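What the wrist camera knows, and what the planner thinks it knows
Speaker notes, Hazel Villanueva, afternoon session 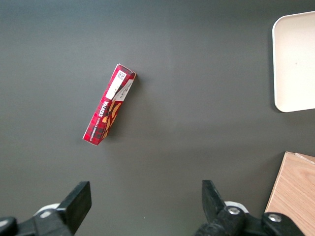 Opening (4 minutes, no more)

Leave the picture up while people sit down. Then ask the room: which way is the carton pointing? Everybody will say diagonal. Ask for the yaw in degrees and watch the hands go down. Our pose estimator never puts its hand down. It gives a number every time, with decimals, and the planner believes it.

Say who I am. I work on the Quintanilla planner at Clokimetti. I did not write the perception side, and I have spent most of April arguing with it.

The label problem

Point at the box of Walkers. Tartan on the faces, lines crossing everywhere. A feature matcher loves this and it shouldn't. Tartan repeats, so a match that is one square off scores nearly as well as the right one.

Then the matrix code near the upper end of the white label. People always ask why we don't read that and be done. Fair question. A code can give you identity, and if you're lucky a decent corner fit. It is small, it sits on one face, and it's gone from view when the box lands on that face. I'd use it as a check. I would not build the stack on it.

Mention the shadow down the right side. Our older segmentation mask used to swallow shadows like that one and make the box wider. The planner then opened the fingers wider to suit, and the logs said everything was fine.

What we tested

We ran the Vundus pose module on 300 saved views of cartons. In 30 of them the long axis was flipped end for end, with confidence no lower than for the good ones. Pause here. The flips don't bother me much, a flipped box can still be picked. The flat confidence does.

If someone from Ziltstead is in the room, be polite – their demo video uses plain boxes on a plain table and I have said so in print already.

Planning

Both fingertips are in view, and so are a tray at the upper right and a piece of wood in the lower corner. Only part of each shows. Ask what the collision map should hold for the part out of view. Ours held nothing, which means free space. That was a default somebody chose years ago.

What I changed:
Unseen is now unknown, and unknown costs the planner something.
The pose comes with 6 candidates, not one, and the grasp must work for all of them or we look again.
Looking again has a time limit. Without it the arm just hovers.

It is slower. Say that before someone asks. I don't have a clean number for how much slower and won't make one up on stage.

Questions I expect

"Won't a bigger model fix this?" Maybe. Show me its confidence on the flipped ones.

"Why not add a second camera?" We might. Then there are two calibrations to drift.

"Is the code open?" The replay tool is, the planner isn't yet. Link is on the last slide – check that it still works before going up.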